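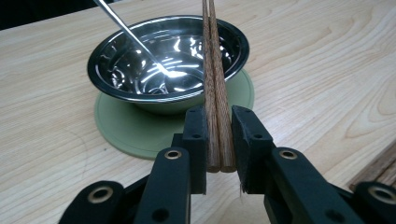

그림 3. 핸드헬드 그리퍼(Jevilitz 키트)로 나무젓가락 한 벌을 쥔 상태. 뒤쪽은 스테인리스 볼과 원형 매트.

4.2 핸드헬드 그리퍼 키트의 사용성 검토

4.1절의 고정형 장비와 달리 Jevilitz 키트는 손에 들고 쓰는 제품이다. 구성품은 그리퍼 본체, 손목 카메라 마운트, 교체용 패드 두 쌍, 보정판, 그리고 기록 소프트웨어 1년 사용권. 본 연구에서는 제조사에서 무상 제공받은 것이 아니라 일반 판매분을 구입하여 사용하였음(이해관계 항목 참조). 검토 기간은 5월 한 달. 비교 대상은 Ruddock의 동급 제품이며 세부 사양은 표 2에 정리.

과제는 식기류 파지로 한정하였다. 숟가락, 볼, 컵, 젓가락 네 종류. 이 중 젓가락이 제일 까다롭고 결과도 제일 많이 갈렸기 때문에 이 절에서는 대부분 젓가락 얘기를 한다. 나머지 세 종류는 부록 B.

4.2.1 설치 및 보정

개봉부터 첫 기록까지 52분 소요. 설명서에 적힌 순서대로 하면 보정을 두 번 하게 되는데, 첫 번째 보정값은 패드를 장착하는 순간 초기화된다. 패드를 먼저 끼우고 보정할 것. 이 내용은 설명서 어디에도 없고 Lærke Lykkegaard가 지원팀에 문의해서 확인하였다. 답변은 이틀 걸림.

소프트웨어 설치는 무난. 다만 언어 설정을 한국어로 바꾸면 저장 버튼 글자가 잘려서 나온다. 영어로 쓰는 편이 낫다. 펌웨어 업데이트는 본체를 켠 상태에서만 가능하고, 중간에 케이블이 빠지면 처음부터 다시 해야 함. 한 번 겪었다.

4.2.2 젓가락 파지 과제

작업대 조건은 그림 3과 같다. 밝은 색 나무 테이블 위에 매트, 그 위에 볼을 놓고, 볼 안에는 금속 숟가락을 넣어 두었다. 조작자는 젓가락 두 짝을 나란히 모아 쥐고 거의 수직으로 세운 뒤, 볼 옆 지정 위치까지 옮겨 내려놓는다. 한 시행의 제한 시간은 22초로 정함.

파지는 양쪽 패드로 젓가락 끝부분을 좌우에서 누르는 방식이다. 두 짝을 한꺼번에 잡으면 왼쪽 패드는 왼쪽 짝, 오른쪽 패드는 오른쪽 짝에만 닿는다. 젓가락끼리의 마찰이 전체 파지력을 좌우하게 되는 구조. 한 짝만 잡을 때는 거의 문제가 없었는데 두 짝이 되면 위쪽이 서로 엇갈리는 일이 잦았다. 그림 3에서도 왼쪽 짝의 윗부분이 오른쪽 짝과 겹쳐 있다.

총 1,821회를 시행하여 1,380회가 성공으로 판정되었다. 성공률은 75.8%. 판정은 Tipene Pirihi와 Nafula Lukumay가 각각 따로 하였고, 둘이 갈린 시행은 전부 실패로 처리. 이 기준이 좀 빡빡하다는 의견도 내부에 있었으나 그대로 갔다. Ruddock 쪽은 같은 판정 기준을 적용했지만 조작자가 달라서 수치를 나란히 놓는 것은 조심해야 한다. 표 3의 각주 꼭 볼 것.

실패 양상은 크게 둘이었다. 하나는 들어 올리는 순간 한 짝이 아래로 미끄러지는 것. 또 하나는 옮기는 중에 두 짝이 벌어지면서 볼 테두리에 부딪히는 것. 앞의 경우가 훨씬 많았고, 악력을 올리면 줄어들지만 그러면 이번엔 손가락 쪽 링크가 조금 비틀린다. 제조사 권장 악력은 중간 단계인데, 나무젓가락에는 한 단계 위가 맞는 것으로 판단된다. 금속 젓가락은 이번에 안 해 봤음. 후속 연구에서 다룰 예정이다.

끝이 뭉툭하게 잘린 젓가락을 썼다는 점도 밝혀 둔다. 끝이 뾰족한 제품이면 패드에 닿는 면적이 달라지므로 위 수치를 그대로 적용하기 어렵다.

4.2.3 패드와 링크의 내구성

패드는 나사 고정식. 손가락 끝의 검은 블록 앞면에 작은 나사 구멍이 있고, 교체 자체는 금방 끝난다. 드라이버가 키트에 안 들어 있는 점은 감점 요인이다. 가격대를 생각하면 넣어 줘야 한다.

더 문제는 패드 가장자리였다. 그림 3의 오른쪽 패드를 보면 안쪽 아래 모서리로 옅은 색의 해진 섬유 몇 가닥이 나와 있다. 이 섬유가 파지 성능에 영향을 주는지 따로 측정하지는 못했다. 왼쪽과 오른쪽의 마모 정도를 비교하는 실험도 이번 설계에는 없음. 지원팀에 사진을 보내니 소모품이라 보증 대상이 아니라는 답이 왔다. 교체 패드는 단품 구매가 안 되고 한 쌍씩만 판다. 한쪽만 상해도 한 쌍을 사야 한다는 얘기.

링크는 검은 플라스틱 재질이고 구멍 안쪽을 황동으로 둘렀다. 검토 기간 중 파손은 없었다. 관절 유격은 초반보다 다소 커진 느낌이 있으나 조작자 체감이고 계측값은 아니다. Wiremu Whitcombe는 월요일 첫 세션에서 유독 뻑뻑하다고 기록했는데, 주말 동안 장비를 안 쓴 것과 관련이 있는지는 모르겠다. 온도 기록을 안 해 둔 것이 아쉽다.

4.2.4 영상 기록의 품질

카메라가 그리퍼에 붙어 있으므로 손가락이 화면 아래쪽을 크게 차지한다. 패드와 물체의 접촉부가 늘 화면 가운데 부근에 잡히는 것은 장점. 반면 긴 물체는 위쪽이 화면 밖으로 나가 버린다. 젓가락이 딱 그 경우여서 윗끝의 흔들림은 이 영상만으로 분석할 수가 없었다. 보조 카메라를 따로 두는 것을 권한다.

반사도 신경 써야 한다. 스테인리스 볼은 안쪽이 거울처럼 비쳐서 천장 조명이 밝은 줄무늬로 맺히고, 숟가락 머리 부분은 하얗게 뜬다. 노출을 자동으로 두면 볼이 화면에 들어올 때마다 밝기가 출렁거려서 후반 세션부터는 노출을 수동으로 고정하였다. 소프트웨어 안에서 수동 노출 메뉴가 고급 설정의 세 번째 단계에 숨어있어 찾는 데 애먹었음. 매트는 무광에 가까운 것을 고르는 게 좋고, 세이지그린 계열은 나무 테이블이나 갈색 젓가락과 색이 잘 구분되어 분할 작업에 편했다.

기록 파일은 세션 단위로 묶인다. 시행별로 자르는 기능은 없다. 우리는 Lullness에서 배포하는 스크립트를 고쳐서 썼는데, 타임스탬프 형식이 달라 처음에 몇 세션을 다시 돌려야 했다. 수정본은 요청하면 제공 가능.

4.2.5 지원 서비스 및 총비용

구매는 Roltham을 통한 대리 판매. 견적 회신은 빨랐다. 유상 지원 계약을 추가하면 원격 보정 점검을 받을 수 있는데 Lindsay Bright가 한 차례 받아 본 결과, 설명서에 있는 절차를 전화로 같이 읽어 주는 수준이었다. 키트를 처음 쓰는 연구실이면 도움이 될지도. 두 번째부터는 필요없다고 본다.

소프트웨어 사용권은 1년 후 갱신해야 하고, 만료되면 기존 기록의 열람은 되지만 내보내기가 막힌다. 장기 과제라면 반드시 만료 전에 전부 내보내 둘 것. 계약서 본문이 아니라 별첨에 있는 조항이라 놓치기 쉽다.

종합하면 식기류처럼 작고 가벼운 물체의 시연 데이터를 모으는 용도로는 쓸만하다. 가늘고 긴 물체 둘을 동시에 잡는 과제에서는 악력 단계 조정과 패드 예비품이 전제되어야 한다. Ruddock 제품은 패드 면이 넓어 두 짝 파지에 유리해 보이지만 본체가 무거워 긴 세션에서 조작자 피로가 먼저 왔다. 피로도 설문 결과는 4.3절에서 다룬다.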